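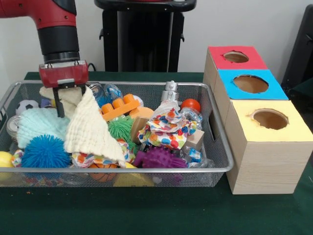

4.2 Comparaison des deux pinces en bac encombré

La pince Katden et la pince Jilport ont été montées tour à tour sur le même bras, avec le même contrôleur et les mêmes gains en position. Seuls les doigts et la commande de fermeture changent d'une série à l'autre. Chaque série compte 300 prises, et le bac est remélangé à la main toutes les 60 prises selon le protocole d'Ivanyshyn. Le contenu associe volontairement des objets rigides, des balles à picots et des textiles, posés les uns sur les autres dans un panier en treillis métallique. La figure 3 montre une prise de tissu : les deux doigts noirs pincent la mousseline crème par un coin, et le reste de l'étoffe retombe en un large pli froissé qui recouvre en partie la serviette bleu-vert pâle. Ce type de prise pose un problème de mesure — l'ouverture des doigts ne suffit pas à distinguer une épaisseur de tissu d'une fermeture à vide.

Figure 3. Prise d'une étoffe par un coin dans le bac encombré. À droite du panier, la boîte à formes en bois et ses trois ouvertures rondes.

Nous avons donc ajouté un seuil sur le courant moteur, réglé séparément pour chaque pince par I. Stelmakh. Une prise est comptée comme réussie si l'objet reste tenu pendant 2 secondes après la levée. Les textiles qui entraînent un second objet sont notés à part et exclus du taux principal. L'annotation a été faite par O. Prokopenko à partir des vidéos, sans accès aux courants enregistrés.

Sur les objets rigides, l'écart entre les deux pinces reste dans la dispersion d'une série à l'autre. Il se creuse sur les tissus, où la pince Katden referme plus lentement mais glisse moins. La pince Jilport perd surtout les étoffes fines saisies loin d'un bord. Les balles à picots donnent des résultats irréguliers dans les deux cas : les picots fléchissent avant que le seuil soit atteint, et le contrôleur Skatness interprète parfois ce délai comme un échec. Les essais sur ce point ont été repris avec une temporisation plus longue (section 4.3).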